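The Tote Bag Test: Do-yoon Cha on Packing Small

I have been nagging Do-yoon Cha for an interview ever since her little shop on Dilodbridge sent me a care package in August, and last week she finally gave in. She runs Wukholm, which packs mixed bags of snacks and small hardware for people moving into their first apartment (yes, snacks and hardware, together, I asked about that right away).

"You move in, you're hungry, and you need a tool," she said. "My first bag was for my cousin. She ate everything and then called me to say thanks for the other stuff too."

She packs more than 300 bags a month now, up from 50 when she started, and a basic one sells for $39. I'd pay that just for the fun of digging through it!

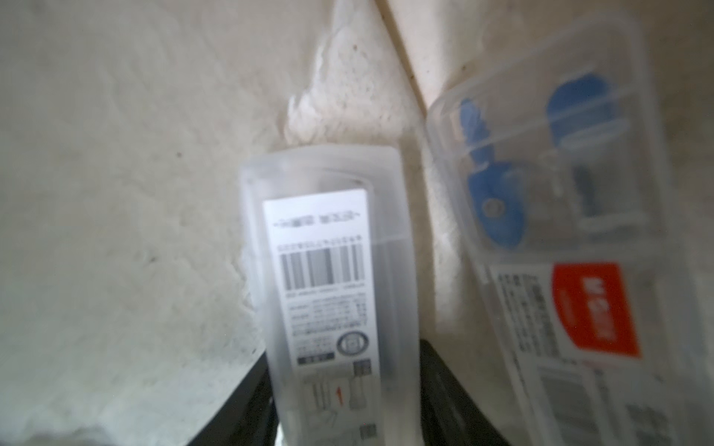 Plastic cases are her big headache. She loves that you can see what you're getting, but they eat up space and they never want to stack. The clear ones come in all sorts of widths, and a narrow one with its barcode label tucked inside will stand up straight while a wider one next to it, with the blue pieces in it, leans over. "The wide ones I put in first, flat against the side," she told me. "Then the skinny ones go in on end. If you do it the other way around you'll be taking everything out again."

I wanted to know why she sticks with cloth totes when boxes would be so much easier. She laughed at me a little. "Who keeps a box? I see my totes at the grocery store. A box won't do that for me."

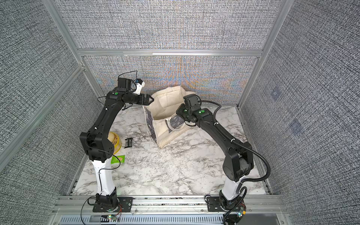
Cream canvas tote, standing up and open at the top, with snacks to the left.

We talked for a long time about snacks, probably longer than she wanted. The flat packets slide down the sides at the very end, anything crushable sits on top, and she won't do chocolate in summer after one very bad delivery to a customer in Jultano. She tried a chili cracker from Ahuja for a while and I told her I missed it. "You and two other people," she said.

Then there's the part I'm terrible at, which is getting a bag to behave once you lay it down. Do-yoon squashes hers flat, shakes it out and starts over if the bottom bunches up. 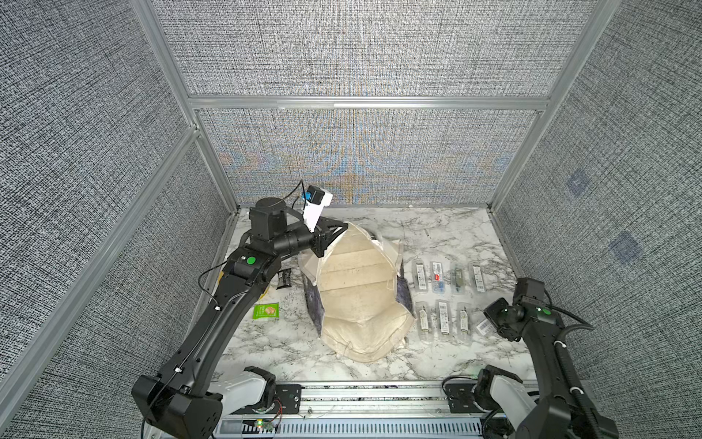 Crumpled cream bag in the middle, clear blister packs on the right in two rows.

"Line up your packs before you touch the bag," she said. "I like rows. I can look over and know what's missing." She used to pack straight from the shipping carton and kept forgetting things, and one poor guy got a bag of nothing but crackers. He ordered again, though!

Next year she hopes to reach 600 bags a month, and she's looking for a bigger table. I asked if she'd ever let me come pack for a day. She said I could do the snacks.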